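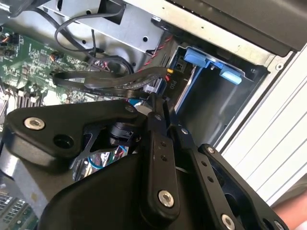

The open side of a computer case.

What's Inside a Computer?
By Pendo Mohamedi

A computer can play a song, add up a long list of numbers or show you a map of the Moon. To do any of these jobs, it needs a set of parts that work together. Each part has its own task.

The case
The case is the outer shell. It protects the parts inside from dust, bumps and spilled drinks. A tall case that stands on the floor or on a desk is called a tower. One side usually comes off so that people can fix things or add new parts.

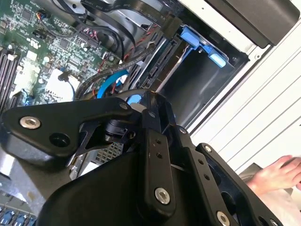 A computer tower with its side open.

The processor
The processor, or CPU, follows instructions. A program is a very long list of them, and each one is simple: add these two numbers, compare them, move this one over there. The processor gets through billions of instructions every second.

Let's say you ask a computer to work out 37 + 93. It changes both numbers into a code made only of 0s and 1s, which is called binary. Then it adds them and changes the answer back into ordinary numbers, so you see 130 on the screen.

Memory and storage
These two words sound alike, but they mean different things. Memory holds whatever the computer is using right now. It is very fast, but most of it goes blank when the power is turned off. Storage is slower and keeps things for a long time. Your photos, games and homework are kept in storage.

Think of doing a school project. Memory is like your desk, where you spread out the pages you need. Storage is like the bookshelf. When you click "Save," you put a copy of your work on the shelf.
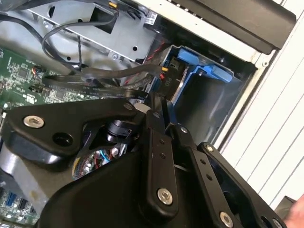

Storage comes in two main kinds. A hard drive has spinning disks inside, and a tiny arm reads and writes the data on them. A solid-state drive has no moving parts — it keeps data on chips, so it is quieter and usually faster.

The power supply
Electricity from the wall is too strong for the small parts in a computer. The power supply changes it into a form they can use and sends it out through wires. Never open a power supply, even when it is unplugged. It can hold a dangerous charge.

The motherboard
All the other parts connect to the motherboard. It is a large, flat board with thin metal lines that carry signals from one part to another. The processor fits into a square socket, and memory fits into long, narrow slots.

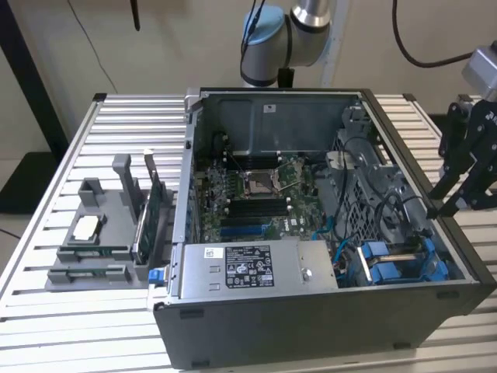 Words to know
Binary: a way of writing numbers using only 0 and 1.
CPU: short for central processing unit, another name for the processor.
Data: information that a computer can store or use.
Socket: a place on the motherboard where a part plugs in.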